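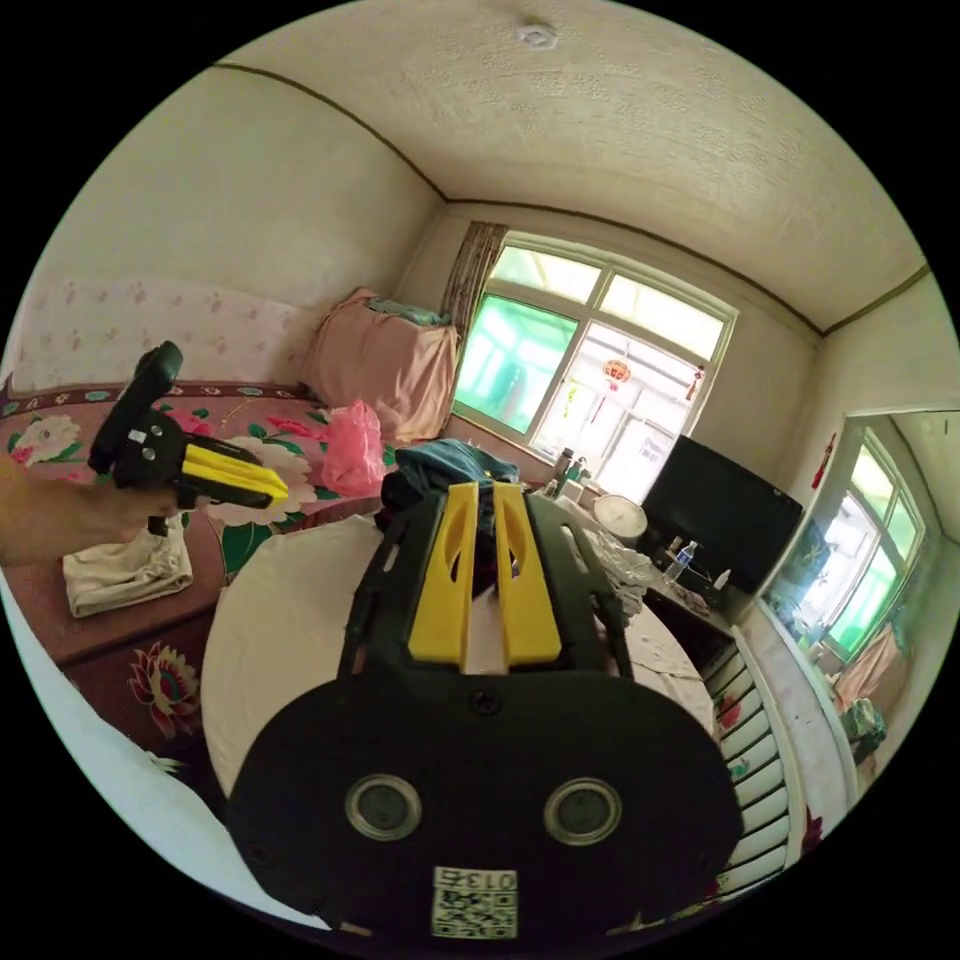
Udedach council opened its count centre to the public on August 29, 2025, and I went along, having nothing better to do on a Friday and a weakness for free squash.

The centre is a sports hall at the Tarkolska end of town, and it still smells of badminton. Our guide, Ikechukwu Aliyu, is the deputy returning officer and has the patience of a man who has explained postal votes to candidates. He took us round in groups of three, which made for a long queue in the car park and some frank talk about bin collections.

Ballot papers are bundled in lots of 50, checked by a second table, then bundled again. Aliyu let us try it with dummy papers. My bundle had 47 in it and was taken away from me.

The doubtful papers get a table to themselves, under a basketball hoop. In the March by-election in Pokine ward there were over 100 of them, mostly blank, one with a recipe for leek soup on the back. The soup voter had put a clear cross by a name and was counted.

A man from the Herrera estate asked why his polling station had moved to the far side of the ring road. Aliyu said the old one had a leaking roof. The man said so did his house and he still lived in it – a fair point, and one that went into a notebook.

Postal vote forms were on a trestle by the exit. The squash was orange, and weak. Parking is free until six.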